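Filed under: Home & Household, Neighbor News

Well, friends, August is nearly done with us, and I have been thinking about laundry, as I tend to when the lines are full all over the neighborhood and every porch on Tirkelitz Street has a towel hanging off it. My subject is saving water, and I promise to be gentle about it, as I know we have all been hearing about it since the dry spell set in.

When my husband and I moved into the Karimi building, the laundry room had a sign asking everyone to wash full loads only, and I'm sorry to say I ignored it for years. I washed when I felt like washing. A blouse and a pair of socks, in they went! Then the building started posting the water bill by the mailboxes, and I saw what my little loads added up to over a summer, along with everybody else's little loads, and I felt my ears go warm.

So I changed a few things. I keep 2 hampers now, one for things that can wait and one for things that can't, and you would be surprised how much can wait. Jeans can wait. Sheets can wait until Saturday. Kitchen rags I rinse in a basin with the water I've used to wash the lettuce, and the basin then goes out to the tomatoes, which don't seem to mind one bit (I leave the soap out until the very end, and that last basin goes down the sink).

The Brandik Avenue tenants have gone further than I have. They set up a sharing list, so that if you have half a load of lights and your neighbor has the other half, you go in together and split the quarters. I thought people would be shy about it, and a few were, but 47 households had signed up at last count, and I hear that two families who had never said more than good morning are now trading recipes over the folding table.

If you'd like to start a list in your own building, Soudabeh Shirazi has a sign-up sheet you can copy, and she'll be at the Famell Library front desk on Wednesday evening with up to 60 of them printed out. Bring a pen, she always runs short. And if you have a habit of your own that saves a bucket or two, write and tell me, I read every note. 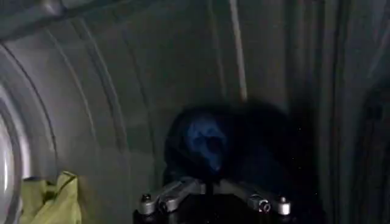 Soudabeh wrote back to add that the sheet works just as well for dish soap and detergent, and that her own floor has been buying the big box together since spring.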